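Häufig gestellte Fragen zu Bettwäsche, Decken und Kleidung in den Gästezimmern

Haus Marthorpe – Informationen für Bewohnerinnen, Bewohner und Langzeitgäste
Stand: 28.08.2019

Welche Bettwäsche wird vom Haus gestellt?
Jedes Zimmer wird mit einem Spannbettlaken, einem Kopfkissenbezug und einem Bettdeckenbezug ausgestattet. Die Bezüge stammen aus verschiedenen Serien und können je nach Zimmer gemustert oder einfarbig sein. Ein Anspruch auf ein bestimmtes Muster besteht nicht. Allergikerbezüge sind auf Anfrage erhältlich und sollten bei der Anmeldung angegeben werden.

Darf eigene Bettwäsche verwendet werden?
Ja. Die hauseigene Wäsche ist in diesem Fall vollständig an der Wäscheausgabe zurückzugeben. Eigene Wäsche wird vom Haus weder gewaschen noch ausgebessert. Bitte beachten Sie, dass die Bettdecken das Maß 135 × 200 cm haben.

Wie oft wird die Bettwäsche gewechselt?
Der Wechsel erfolgt alle 9 Tage. Die gebrauchte Wäsche ist bis 9 Uhr abgezogen vor die Zimmertür zu legen. Reißverschlüsse und Knöpfe sind vorher zu schließen. Wird die Wäsche nicht bereitgelegt, verschiebt sich der Wechsel auf den nächsten Termin.

Bei welcher Temperatur werden die Bezüge gewaschen?
Weiße Bezüge mit farbigem Aufdruck werden bei höchstens 40 Grad gewaschen, einfarbig weiße bei 60 Grad. Wer die Waschküche im Untergeschoss selbst nutzt, hält sich bitte an dieselben Angaben. Bleichmittel sind für bedruckte Bezüge nicht zugelassen.

Dürfen Kleidungsstücke auf dem Bett abgelegt werden?
Tagsüber ist dies gestattet. An den Tagen des Wäschewechsels muss das Bett jedoch frei sein. Strickwaren legen Sie bitte flach ab und nicht über das Kopfteil. Vor dem Einräumen in den Schrank sollten sie zusammengelegt werden; Kleiderbügel sind für schwere Strickstücke nicht geeignet, da sich die Schulterpartie verzieht.

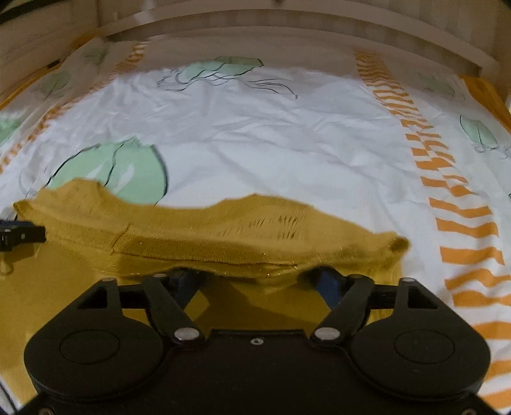
Senfgelbes Strickstück auf einem Bettdeckenbezug mit Quallenmotiv, dahinter das Kopfteil aus hellem Holz.

Wie legt man ein Strickstück richtig zusammen?
Das Stück wird mit der Vorderseite nach unten ausgebreitet und glatt gestrichen. Beide Ärmel werden zur Rückenmitte eingeschlagen, anschließend wird der untere Teil nach oben gefaltet. Dickere Teile werden nur einmal gefaltet und zuunterst in das Fach gelegt.

Wie sind die Kopfteile der Betten zu pflegen?
Die Kopfteile der Serie Mandwood werden mit einem nebelfeuchten Tuch abgewischt und trocken nachgerieben. Möbelpolitur und Scheuermilch dürfen nicht verwendet werden. Ablageleisten sind ausschließlich für leichte Gegenstände vorgesehen – Gläser, Tassen und Kerzen gehören auf den Nachttisch. Aufkleber und Klemmleuchten sind nicht erlaubt.

Wo können Wolldecken ausgeliehen werden?
Zusätzliche Decken gibt die Wäscheausgabe gegen Unterschrift aus. Der Bestand umfasst etwa 50 Stück und ist in den Wintermonaten erfahrungsgemäß schnell vergriffen. Eine Reservierung ist nicht möglich. Im Juli bleibt die Deckenausgabe wegen der jährlichen Reinigung geschlossen.

Was geschieht bei Flecken oder Beschädigungen?
Flecken und Risse sind unverzüglich zu melden. Kleinere Schäden übernimmt das Haus. Muss ein Bezug wegen unsachgemäßer Behandlung ersetzt werden, kann der Wiederbeschaffungswert in Rechnung gestellt werden. Normale Abnutzung, etwa ein verblasster Aufdruck, gilt nicht als Schaden.

Wohin mit vergessener Kleidung?
Fundstücke werden mit der Zimmernummer versehen und 98 Tage aufbewahrt. Danach werden sie an die Kleiderkammer Shboul weitergegeben. Ein Versand ist auf Kosten der Eigentümerin oder des Eigentümers möglich.

An wen kann ich mich wenden?
Ansprechpartner für alle Fragen zur Wäsche ist Ramil Lumanlan, Wäscheausgabe, Erdgeschoss. Anliegen zur Möblierung richten Sie bitte schriftlich an die Hausverwaltung.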